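# Setup and Upkeep of the Gripper Cell, Ellery Lab

Project report, Wistuvbridge course in machine maintenance, October
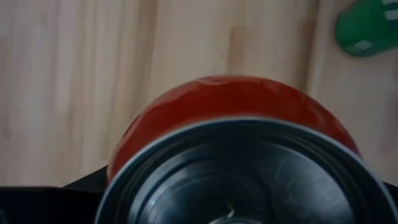
## 1. What we were asked to do

The cell is a small arm with a two-finger gripper and a camera at the wrist, working over a wooden bench top. It picks up household objects and puts them down again. Our job was to set it up from the handover notes, keep it running for the length of the project, and write down what it needed.

The handover notes say the cell is "low maintenance." We treated that as a claim to be checked. The last group wrote it, and the last group also left no service log.

## 2. Setup

The first job was the wrist camera. Its bracket, a Dresto part, has slotted holes, so it can be tightened in several slightly wrong positions. The manual shows one drawing of the bracket and gives no angle. We set ours so that both black fingers show at the lower left and lower right of the view, then scribed a line on the bracket to get back to the same place later.

At close range the view goes soft. With the red object and its dark disk between the fingers, the disk takes up most of the bottom of the picture, and even the wood behind is slightly blurred. The right finger is only a sliver. We were told this is fine for the software. Maybe so, but it is poor for a person trying to judge whether the fingers are level, and we stopped using the camera for that after the first session. We used a steel rule and a flashlight.

Dark, shiny surfaces were another worry. The disk has a bluish-gray streak on its right side from the room light, and its gray rim is a much clearer edge than anything on the black face. Matte black fingers next to a nearly black disk do not give much contrast either. We asked for lighter finger pads and were turned down on cost.

## 3. Checks and repairs

The routine we settled on, done before each session:

- Power off, then wipe the fingers with a dry cloth.
- Try both fingers by hand for side play.
- Check the bracket against the scribed line.
- Clean the lens. No solvent.
- Power on, home the arm, open and close the gripper on nothing.
- Write it in the log, even if nothing was wrong.

We ran 865 grips in all. During that time 13 were stopped by the controller with a force fault. The handover notes blame such faults on "operator placement," and we believed this for longer than we should have. When we finally took the left finger off, one mounting screw was loose and the finger could rock on its seat. We cleaned the threads, put in a new screw with thread lock, and set the finger square again.

The last 100 grips, all run after that repair, had no force faults. This looks good, but we would not lean on it. The faults were uneven before the repair too, and we had gone whole sessions without one. We also changed the closing speed on the same afternoon, which was a mistake in method. We can't say how much of the improvement belongs to the screw.

The camera bracket moved off its line 2 times. Both times we found it at the start of a session, so we don't know when it slipped. A dowel pin would fix it for good. We drew one up using the Jultness parts guide but did not have time to drill the bracket.

## 4. What we think of it

"Low maintenance" is true only if no one looks. The daily check is short, and it should have been in the notes from the start — along with the screw size, which took us most of a morning to find.

We are less sure about the fault counter. It resets when the controller is restarted, so our figures come from the paper log. Whoever takes over should keep the paper log going and not trust the number on the screen.

Still open at handover:

- Dowel pin for the camera bracket (drawing is in the cell folder).
- Repeat the grip runs at the old closing speed with the new screw in.
- Right finger has not been taken off. Its screws feel tight, but so did the left ones at first.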